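Utier two-arm bench kit

Bare kit 115, kit with walls 124. Collection from the workshop or posted in two boxes.

Hello! I'm Blandine Rey and I put these kits together in the shared workshop at Timirport, on the bench by the roller door. The Utier started as my own bench at home, got too big for the spare room, and then so many people asked me for the cutting list that I began bagging up the parts properly. So now it's a thing you can buy.

What you get is the bench, not the arms. That catches people out, so I'll say it early. You get the aluminium bars cut to length, the front rail, two black mounting plates with their screws, the corner brackets, a bag of cable clips and a printed build sheet (eight pages, my drawings, sorry about the handwriting). If you take the version with walls you also get the fabric panels and the strips that hold them on.

The front rail is the bit I'm proudest of. Both arms bolt to it side by side, so if you knock the bench they move together and you don't have to set everything up again from scratch. I spent most of October getting the plate holes right. The first lot were drilled for the Halász base only, and the second lot fit both the Halász and the Runska, with a bit of slot so you can nudge each arm left or right before you nip the screws up.

Now, the walls. I wanted something soft behind and beside the arms - partly for the noise, partly because I've swung an elbow into bare aluminium and I didn't enjoy paying for it. The stripy stuff is a remnant and I buy whatever the shop has on the roll, so yours may be a different pattern from mine. If you want plain, write it on the order and I'll do my best. 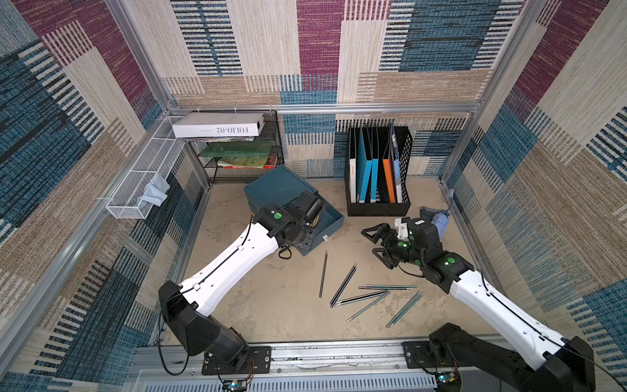
My own Utier with the tidy-the-desk job set out: left gripper on the drawer, pencils still on the floor of the box.

The desk job is what I use mine for most. Drawer open, pencils away, drawer shut, then have a go at the folders. It sounds like nothing and it has eaten whole weekends! Pencils are horrid little things to pick up when they cross over each other. I'd start with one lying on its own, get that working, and leave the crossed ones for when you're in a good mood.

None of the stationery comes with the kit, by the way. Any small drawer box will do, though I'd pick one with a lip you can get a gripper on. Mesh file racks are good as well, and you can shove them up against the back wall so they've got something to lean on. The white wire basket on the side wall is my own addition too, and I can send you the spacing for the fixings if you fancy one.

A few things people ask me:

Do I need special tools? A set of hex keys and a decent screwdriver. A square helps with the corners.

How long does it take? Allow 110 minutes for the bare kit with a friend. I've done it alone, but holding a post upright with your knee gets old fast. The walls are another 50 minutes on top.

Where do the control boards go? I keep mine down by the bases at the front, one for each arm, where I can see the lights. The wires run over the rail, so do use the clips. I was slack about it for months and I'm forever tidying them.

Will it take just one arm? Yes, leave the other plate off, or fit it and have it ready.

Can I buy spare plates? Yes, singly or in pairs, with screws. Tell me which base you've got.

Orders go out on Monday. If you're collecting, ring the bell at the side and bring a car with seats that fold down, as the long bars won't go in a boot otherwise.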